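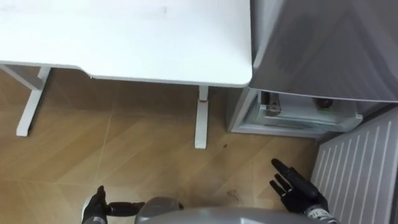 Plultomora Publishes Plain-Language Guide to Salt and Blood Pressure

VANCOMBE, Wednesday - Plultomora, a publisher of consumer health books, has released a new guide to dietary salt and its link with high blood pressure. "Where the Salt Is" runs 222 pages and is written for adults who have been told to cut back and want to know where to start.

The book opens with how the body handles sodium and how blood pressure is measured. Later chapters cover bread, canned soup, deli meat, restaurant meals and salt substitutes. People with kidney disease are advised to speak with a doctor before using substitutes that contain potassium.

"Most of the salt people eat is already in the food when they buy it," said author Tyra Halvorsen, a registered dietitian. "I wanted readers to be able to pick up a package and find the number that matters."

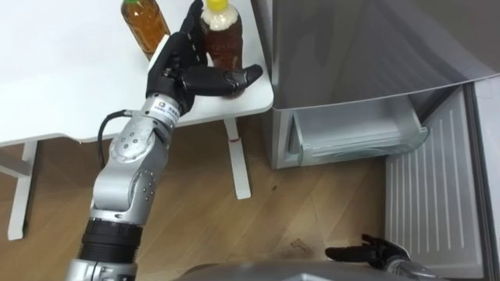 A plastic bottle on a table.

The guide has 15 chapters and a section of low-sodium recipes, most of which take around 9 ingredients. A four-week meal plan is printed at the back, with a shopping list for each week.

"We kept the tables short and the type large," said Jeanie Kinnear, editor at Plultomora. "Readers asked us for that after our last title."

"Where the Salt Is" is available now in paperback and as an e-book through Watkins Books in Vancombe and from the publisher. A large-print edition will follow in June from Huvov Press.

Review copies and interviews with the author can be requested from the Plultomora press desk.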